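彩色餐具的分拣、清洗与叠放

本页针对家庭中日常使用的彩色碗、盘、杯，内容包括桌面摊放、分类、清洗、干燥、叠放和入柜。瓷器、玻璃和带金边的器皿不在讨论范围内。文中的“彩色餐具”指表面单色、无图案的轻质餐具，常见材质为密胺、聚丙烯和上釉陶瓷。三种材质的处理方法有差别，涉及之处会单独注明。

一、先判断材质

多数餐具的材质标在底部。标“MF”或写明“密胺”的，为三聚氰胺甲醛树脂；标“PP”或三角形内数字5的，为聚丙烯。底部没有标记时，可按以下方法区分。

用指节轻敲盘沿。密胺发声短而实，接近瓷器；聚丙烯发声闷；上釉陶瓷发声较亮，余音较长。再看底圈，陶瓷的底圈通常有一道未上釉的粗糙环带，密胺和聚丙烯没有。用手握住盘沿两侧轻轻施力，聚丙烯有可感觉到的弯曲，另外两种没有。

密胺餐具不可进微波炉。微波加热会使材料局部过热，表面出现鼓泡或发丝状裂纹，此后即使外观仍完整，也应停止盛放食物。聚丙烯餐具能否进微波炉，以底部标注为准。

二、桌面摊放

整理之前，先把柜中同类餐具全部取出，平放在一张桌子上，不要边取边叠。叠放状态下看不到盘心的磨损，也看不到碗底的积垢，许多问题只有单层摊开才能发现。

桌面颜色以深色、无花纹为宜。深绿、深灰、深蓝都可以。浅色餐具边缘的缺口在深色底上轮廓清楚，在白色台面上容易漏看。桌面应先擦干，有水渍的桌面会使盘底打滑，也会把水带进之后的叠层中。没有深色桌面时，铺一块不起毛的深色桌布即可，桌布四边不要垂过桌沿太多，以免走动时带动餐具。

摆放时分列，中间留出一条通道，宽度以手臂能够越过而不碰到盘沿为准。大件放外侧，小碗和杯放在大件之间的空档。所有器皿口朝上，盘与盘之间不重叠，最外侧的盘沿不得伸出桌边。 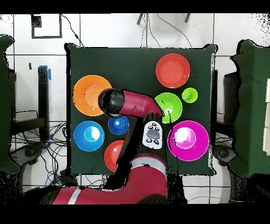

灯光的位置也需要考虑。光线从正上方照下时，盘心会出现一块亮斑，亮斑范围内的划痕反而看不清。检查时应把盘子拿起，倾斜到光线斜着掠过表面的角度，缓慢转动一周。细划痕会显现为一组短亮线，油膜则呈边界模糊的暗块，两者不难分辨。

白天在窗边检查效果较好。阴天的散射光适合判断颜色是否褪变，晴天的斜射光适合查看划痕。夜间可用手电筒，贴近盘沿平照。

三、分类次序

分类有三种依据：形状、尺寸、颜色。建议按此次序执行，颜色放在最后。

先按形状分为盘、碗、杯。再在每一类中按口径由大到小排列。口径以外沿到外沿的最大距离为准，用软尺或直尺测量，不要以盘心的直径代替。宽沿盘的盘心与外沿差别较大，若以盘心为准，叠放后会出现上大下小的情况。

颜色只作为同形状、同尺寸之间的细分依据。有些家庭习惯把同色的盘、碗、杯放在一起，取用时成套，外观整齐。这种做法的缺点是同一叠中形状不一，受力点集中，碗底会在盘心压出环形磨痕。若一定要按颜色成套存放，应每人一格，碗、杯与盘并列摆放，不要相互套叠。

颜色更适合用来区分用途。Shanti Rastogi 家中的做法可以参考：红色系盛生食，绿色系盛蔬果，蓝色系盛熟食，橙色和粉色供餐桌使用。规则写在一张纸条上，贴在柜门内侧。采用这一方法时，颜色之间的差别要足够大，红与橙红、深蓝与蓝这类相近的颜色不宜分属两种用途，灯光偏黄时容易拿错。

四、淘汰标准

有下列情况之一的，不再用于盛放食物：

盘心或碗内出现裂纹，无论深浅。
边缘有缺口，手指抚过有刮感。
密胺表面失去光泽，摸起来发涩，并且有洗不掉的茶色或咖喱色。
聚丙烯变形，放在平面上会晃动。
陶瓷釉面有网状细纹，浸水后细纹颜色变深。

被淘汰的盘子可改作花盆托盘、钥匙盘或放螺钉的零件盘。已改作他用的，在底部用油性笔画一个叉，避免再次混入餐具。有缺口的陶瓷件边缘锋利，改作他用前需用细砂纸蘸水打磨，打磨时戴手套。

五、清洗

轻质餐具的清洗重点是不伤表面。密胺和聚丙烯的硬度都低于釉面，钢丝球、百洁布的绿色粗糙面以及去污粉均会留下划痕，划痕积存色素后就无法恢复。应使用海绵的软面或棉布，配中性洗涤剂。

水温以手能持续浸入为限。聚丙烯吸附油脂的倾向较强，冷水洗后常有滑腻感，可先用厨房纸擦去余油，再以温水加洗涤剂浸泡，然后擦洗。密胺不需要久泡，更不能用沸水煮。

残留色素的处理：取 600 毫升温水，加入两平匙小苏打，搅匀后浸泡餐具，半小时后用软布擦拭，再以清水冲净。番茄和咖喱的颜色通常可以减淡，但不一定能完全去除。对密胺不要使用含氯漂白剂，含氯成分会破坏表面光泽，使以后的着色更快。氧系漂白剂能否使用，以餐具说明为准。

小杯和深碗的内底转角处容易积垢，海绵不易触及。可把软布裹在筷子钝头上，沿转角擦一圈。杯沿外侧下方有一道卷边的，卷边下也要擦到。

使用洗碗机时，轻质餐具只放上层。下层靠近加热元件，聚丙烯有变形的可能，轻小的碗也会被水流翻转，积满脏水。杯和小碗应卡在支架之间，不要平放。

六、干燥

餐具未干透即叠放，是异味和霉点的主要成因。盘子竖放在沥水架上，间隔一指宽。碗倒扣时应一侧垫高，使内部空气流通；平扣在台面上的碗，内部水汽无法排出，过一夜仍是湿的。

底圈的凹槽会存水，宽沿盘竖放后尤其明显。取下之前用干布把底圈擦一遍。擦拭用布要单独准备，不与擦手布混用，每日更换。

不建议把彩色餐具放在窗台上长时间日晒。红色和粉色颜料对光照较敏感，褪色先从朝光的一侧开始，同一盘面会出现深浅不匀。短时间晾干没有问题。

七、叠放

叠放的原则是同形叠同形，大在下，小在上。

宽沿盘以盘沿接触受力，叠起来较稳，但取下层时需整叠抬起。每叠高度不宜超过单手张开能握住的厚度。日常只用两三件的，把常用件放在最上，其余另起一叠。

碗的叠放要注意卡死。同规格的聚丙烯碗在温热时套紧，冷却后收缩，两只碗之间形成负压，很难分开。已经卡住时，在上面的碗中倒入冷水，把下面的碗浸在温水里，过几分钟轻轻旋转即可分离。不要用刀撬，也不要敲击碗沿。预防的办法是完全冷却后再叠，并在两碗之间垫一小片厨房纸。

杯子不叠或最多叠两只。带锥度的小杯叠高后重心升高，开关柜门的振动就会使其倾倒。最小的杯子可以倒放在碗叠旁的空位，下面垫透气网格垫。

密胺与陶瓷不要混叠。陶瓷底圈未上釉的部分相当粗糙，来回抽取几次，密胺盘心就会出现弧形划痕。柜中空间有限必须混叠时，陶瓷放下层，密胺放上层，中间仍需隔一层毛毡或无纺布。

八、入柜

隔板的净高应按叠高加一只手的厚度预留。本页作者使用的柜格净高为 296 毫米，可放一叠宽沿盘，上方再加一层架高的铁丝架放碗。铁丝架四脚要套胶帽，否则会在隔板上压出凹痕。

柜宽 813 毫米时，可分为左、中、右三区：左区放盘，中区放碗，右区放杯和零散小件。分区之间用竖隔板或书立隔开。惯用左手的人可左右对调，使取用频率最高的一区靠近惯用手。

儿童自己取用的餐具应放在下柜或抽屉中，高度不超过儿童的肩部。抽屉内铺防滑垫，碗盘之间用可移动的木桩或隔条固定。Yaqin Meng 来信提到，她家抽屉里的盘子每次关抽屉都会向后滑，垫上一层带网眼的橡胶垫之后不再移动。橡胶垫应每隔一段时间取出清洗，网眼里容易积碎屑。

柜内不放樟脑丸、香薰片等有气味的物品。聚丙烯会吸附气味，且不易散去。已经有异味的，用小苏打溶液浸泡后敞开晾放，比反复用洗涤剂擦洗有效。

九、整理周期

全部取出检查的频率以每半年一次为宜，可与换季清扫合并。南方潮湿地区在梅雨过后增加一次，重点看叠层中间和底圈。平时每次放回时只需看一眼盘心和边缘，发现缺口随手取出。

补购时带上一件旧盘，现场比对口径和沿宽。同一系列不同批次的尺寸可能有细微差别，外观上看不出来，叠在一起会晃动。把两只盘对扣，沿口一圈都贴合的，才能放入同一叠。颜色有批次差异属于正常情况，不影响使用。

十、读者问题补充

Rawan Karam 询问，深绿色桌面上放过热盘后留下白印如何处理。漆面桌的白印多为水汽进入漆层所致，可用干棉布覆盖，以熨斗低温档短暂熨过，每次不超过几秒，移开查看后再重复。漆膜较薄或来历不明的桌面，先在桌角背面试。贴面桌和塑料桌不适用此法。

Ximena Urrutia 询问，浅色碗内的金属划痕能否去除。不锈钢勺在釉面上留下的灰黑色线条，多数是金属附着，并非釉面损伤。可用软布蘸少量小苏打糊轻擦，擦后冲净。密胺上的同类线条多半是真实划痕，擦拭会扩大失光面积，不建议处理。碗内看到的细线若随碗的转动而改变位置，则可能只是灯具或物体的影子，应换个方向再看。

相关文章

抽屉隔条的测量与裁切
铁丝架胶帽脱落的更换方法
密胺砧板与木砧板的清洁差异
沥水架除水垢
餐桌漆面的日常养护
小苏打的用量与保存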